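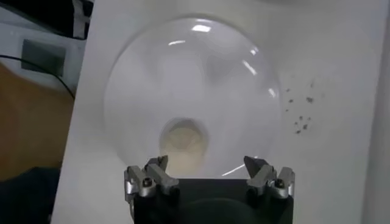 August
Posted by Wilma Coppens

Up at 5:40 because the dog wanted out. Stayed up. Coffee on the back step and the grass was already warm.

Went to the orchard at Usstead with Siebe to look at the grafts from last year. We put in 35 and 9 have died, all on the side by the ditch. Siebe thinks voles. I think it's the water sitting there through March, and I told him so in March. We pulled the dead ones and left the stakes. The Budwood catalog isn't out until fall so there's nothing to order yet anyway.

The old Mackay tree has more fruit than I've seen on it. We propped the low branch with a board and thinned a bucket's worth. My shoulder is sore tonight from reaching up.

Lunch at Ans's. Cold potato soup, bread, the hard cheese. She is still fighting with the county about the culvert and read me the whole letter, both pages. She wants $2000 for the fence. I said ask for it and see. Her kitchen faucet drips and I said I'd bring a washer next time I come.

Stopped for chicken feed on the way back. The price is up again. Zsolt was in line ahead of me and says his brother is selling the trailer after all. I'd take it if the floor is sound. Need to call before he lists it.

Hens laid 4 today, down from last week. Heat, probably. Moved the waterer under the elder and hung the shade cloth on the run. One of the clips snapped so I used twine.

Renata called after supper. She has the new schedule and gets nights off until the end of the month, so she may drive up. I need to clear the sewing off the spare bed and wash the blue sheets.

Read some, not much. Windows open. Still no rain.

Last updated 9:35 p.m.
4 comments · 9 shares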